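How to Write a Viewer Comment on a Documentary

So you have just finished a documentary, you're full of opinions, and you'd like to put them somewhere people will read them. Lovely! I've been posting on the Medomis film boards for years (3,002 comments and still going, heaven help me), and this is the way I do it.

1. Watch to the very end, credits included. The credits tell you who paid for the film and where it was shot, and both are worth a line.

2. Write down 3 moments that stayed with you. Don't worry about the plot yet, just the moments, with the time next to each one.

3. Say early on what kind of film it is. When I wrote up Besenska, a slow and rather beautiful film about a river town, I forgot this, and half the replies thought it was a thriller.

4. If you think the film leans one way, point to a shot or a line that shows it. Medical films are good practice, with all those close-ups and that serious music.
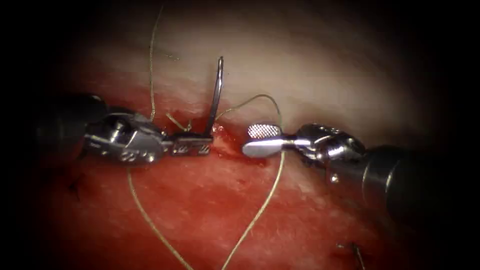

Two robotic instruments and a curved needle, close up.

Keep it short enough to read over a cup of coffee, give your star rating last, and then go back the next morning and fix your spelling before you hit Post.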